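4 Installing the worktop and upstand

This section covers fitting a stone worktop of the Karam range on Pekex base units. For laminate-faced worktops, see section 5. Complete the levelling procedure in section 3 before any stone is brought into the room.

4.1 Before you start

Check the delivery note against the label on the back edge of each slab. The label gives the slab number, the finish code and the direction of the front edge. Do not remove it until the dry fit has been approved.

Leave the slabs upright on their long edge, on timber battens, until they are needed. A slab stored flat across two supports can crack under its own weight.

CAUTION: A slab longer than 295 cm must be carried by at least four people. Carry it upright at all times and turn it flat only when it is directly over the base units.

You will need:
Spirit level, 120 cm or longer
Plastic shims (bag W, supplied)
Wosham neutral-cure silicone, clear
Two-part stone adhesive, colour-matched
Suction clamps, one pair
Masking tape, white spirit and clean cotton cloths

4.2 Dry fit

1. Lay the level along the front rails of the base units, then along the back rails, then diagonally. The permitted deviation is 1 mm over the full run.
2. Place shims under any low point. Shims must sit over a side panel and never in the middle of a rail.
3. Lower the first slab on to the units, starting from the corner. Keep a gap of 5 mm between the slab and the wall.
4. Check that the front overhang is the same at both ends.
5. Lower the second slab and bring the two edges together by hand. Do not use the suction clamps at this stage.
6. Run a fingertip across the joint. If a step can be felt, lift the second slab and correct the shims.

Note: Natural marble varies in thickness from slab to slab. A small difference on the underside is normal and is taken up with shims. The top face is always the reference face.

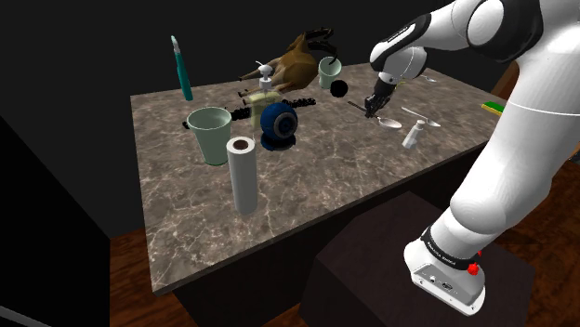

Can the sink cut-out be made on site?
Only in slabs marked with the code S. All other slabs have their cut-outs made at the works from the template you returned with the order, and cutting them on site ends the guarantee.

4.3 Fixing

1. Lift the slabs and wipe the top rails with white spirit. Allow them to dry.
2. Apply silicone to the rails in separate dabs, 15 cm apart. A continuous bead makes later removal very difficult.
3. Lower the first slab into its final position and press down over each side panel.
4. Mask both sides of the joint, leaving the edges clear.
5. Mix the stone adhesive as stated on the tin. It remains workable for almost 6 minutes at room temperature – less in a warm room.
6. Spread a thin layer on the edge of the first slab, then lower the second slab and close the joint with the suction clamps.
7. Scrape off surplus adhesive with a plastic blade before it hardens. Remove the tape.
8. Leave the clamps in place for the time printed on the tin.

CAUTION: Do not stand or kneel on the worktop. Do not place a hob or sink in its cut-out until the adhesive has cured.

4.4 Fitting the upstand

The Skandilmont upstand is supplied in straight lengths with one finished end. It covers the gap left in step 3 of the dry fit and is fixed to the wall, so that the worktop remains free to move slightly.

1. Mark the position of the upstand on the wall.
2. Apply silicone to the back face in vertical lines.
3. Press the upstand to the wall, keeping it clear of the worktop with card spacers.
4. When the silicone has set, remove the spacers and seal the lower edge with a thin bead.

Note: At an internal corner, fit the longer length first and butt the shorter one against it.

4.5 Sealing the surface

Marble is porous and marks easily. The slabs leave the works with one coat of sealer, and a second coat must be applied after fitting. Work in areas small enough to wipe down before the sealer dries – a dry film leaves a haze that has to be polished off. Keep water off the surface overnight.

Lemon juice, vinegar and limescale remover etch marble whether or not it has been sealed. Wipe up spills at once with a damp cloth. For the removal of existing marks, see section 8.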